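3.2 示教数据的采集

我们最初以为,家庭场景里最难学的是抓取。采集工作开始两周之后,这个看法就被推翻了:真正让策略频频失手的,是双臂之间的配合,尤其是一只手拿着装有液体的容器、另一只手去处理别的东西的时候。液面会晃,桶壁会变形,操作者的视线又只能盯住一处。这类片段在已有的公开数据里很少见,而它们恰恰最能说明一个人是怎样安排动作次序的。因此,Peketti 数据集从第二轮采集起,把“持液双臂任务”单独列为一类,并为它留出了最多的采集时间。

采集在 Rirnham 的一处样板住宅内进行。我们没有为机器人改造房间:地板会反光,家具有高有低,带脚轮的柜子每天停的位置也不一样。操作者通过主从式遥操作控制两条机械臂,头部相机与左右腕部的传感模块同步记录。每条示教从双臂的起始姿态开始,到操作者口头报告“完成”为止,中途允许停顿,也允许改主意。我们非常看重后面这一点!停顿和改道在轨迹上显得不漂亮,却保留了人在拿不准时的处理方式,而这正是行为克隆最缺的养分。

任务指令由 Cameron Ritchie 编写,刻意写得简短,例如“把桶端稳,把袋子拿开”。指令只交代结果,不规定用哪只手,也不规定先后。同一条指令交给不同的操作者,得到的轨迹差别之大,常常让我们在回放时惊叹:有人先把容器移到身体正前方再动另一只手,有人两只手几乎同时出发。

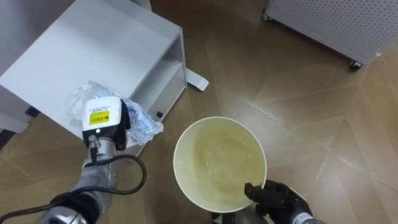
对持液任务而言,俯视的头部视角格外有价值。从上方看下去,桶口的圆形轮廓完整,桶内液面的反光也能被记录下来,模型因此有机会从图像中直接推断容器是否倾斜,而不必依赖额外的力传感。我们在预实验中比较过胸前机位,它对桶壁的观察更好,但几乎看不到液面,最后只保留为备用视角。透明塑料袋则是另一种考验。它没有固定形状,颜色随背景和褶皱变化,深度估计在袋子附近经常出现空洞。我们没有把这些帧剔除,只在标注中加了一个“深度不可靠”的标记,供训练时选择是否屏蔽。

整个第二轮共收集到 300 条持液双臂示教,由 9 名操作者完成。每名操作者在正式采集前接受 40 分钟的练习,练习数据不计入总数。经过质量检查,有 166 条被评为“可直接使用”,其余的按问题类型分别归档。归档的示教并没有浪费:其中很大一部分是夹持位置不佳、操作者随后自行纠正的情形,我们把纠正之前和之后的段落切开,后半段作为恢复行为的样本加入训练。初步结果令人振奋,加入恢复样本之后,策略在桶口被夹偏时会主动放慢速度,重新调整手指的位置,这种行为在只用顺利示教训练的版本里一次也没有出现过。

质量检查由两名标注员独立完成,依据三项内容:容器在任务期间是否始终受控,另一只手是否完成了指令所要求的动作,以及各路数据的时间戳是否对齐。两人意见不一致时,由第三人观看原始录像后裁定。分歧大多集中在第一项。什么样的晃动算“失控”,单看画面很难统一,我们于 3 月修订了标注手册,把判据改为液体是否越过桶沿,此后分歧明显减少。修订前的示教已全部按新判据重新评定。

线缆也值得专门说几句。腕部的线缆在手臂弯曲时会向外拱起,进入头部相机的视野,有时正好落在两只手之间。我们起初打算用扎带把它收紧,试了几次,发现手腕的活动范围明显变小,操作者也抱怨阻力变大,于是恢复了原来的走线。线缆在训练图像中以各种弧度出现,这对策略是一种天然的干扰项。在后文的消融实验中,我们用图像修补的方法抹去线缆再训练,得到的策略在真机上反而更容易误判左臂的位置,目前的解释是,线缆的弧度间接提供了手腕姿态的信息。这个发现完全在计划之外,我们打算在后续工作中继续追踪。

所有数据以 Rutherford 格式存储,图像、关节角和夹爪开合量按统一时钟写入同一文件,读取时可以按任意时间段截取。转换脚本与标注手册随 Polamar 工具包一同发布。对于希望加入自有数据的研究者,我们建议先录制少量持液片段,用工具包中的对齐检查跑一遍,再开始成批采集。时间戳偏移在抓取固体时往往看不出影响,换成液体之后,几帧的误差就足以让模型学到错误的减速时机。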